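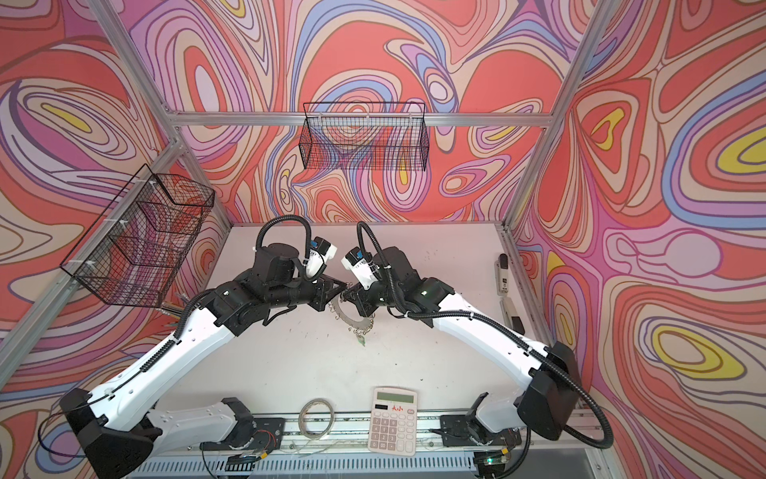

PUMARI, 26 Feb 2025

When the second reminder came, Toshio Higuchi put it in the kitchen drawer with the first. He owed 3,533 on a store card he had stopped using, and the minimum payment had gone up twice since he took it out. He was working, he was up to date with his rent, and he did not think of himself as someone with a debt problem.

That is a common way for it to start, according to the advisers at Molia, a small money advice service with an office above the post office in Pumari. Most of the people they see have missed a payment or two on one account and kept the others going. They have often borrowed on a second card to cover the first. By the time they ask for help they have usually stopped opening the post.

Higuchi went in November. His first appointment lasted most of a morning. The adviser asked for three months of bank statements and every letter he had, opened or not, and they went through the lot at a desk by the window. He had expected to be told off. Mostly he was asked about bus fares.

The budget came out with 328 a month left over after rent, food, travel and heating. Higuchi says he did not believe it at first — he was overdrawn by the third week of most months. The difference was in small payments he had forgotten, among them a gym, two streaming services and insurance on a phone he no longer had.
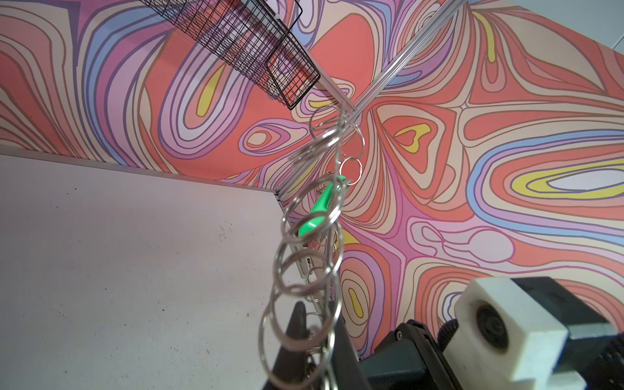 Store cards are easy to take out and slow to pay off. The application is often made at the till, with a discount on that day's shopping, and the interest rate is in the paperwork that goes home in the bag. Higuchi took his out at Festadura, a furnishing shop on the ring road, when he was doing up the spare room. He bought a bed, a lamp and enough wallpaper for four walls. He still likes it. He was paying for it long after the paste had dried, at a rate he had never looked up.

Molia wrote to the card company, Siu, with the budget attached and an offer of a fixed monthly sum. Siu agreed to freeze the interest while the payments were kept up. It took 8 weeks and three letters to get that in writing, and one more call to stop the automatic reminders.

Lenders do not have to accept an offer like this, and some ask for more. The advisers suggest making the first payment at the proposed amount anyway, and keeping a note of every call with the date and the name of the person spoken to. An arrangement may also show on a credit file, so anyone hoping to apply for a mortgage soon should ask about that before signing.

Higuchi expects to be clear in 13 months. He has cancelled the gym. The letters now go in a folder on the hall table, and he opens them standing up, before he takes his coat off.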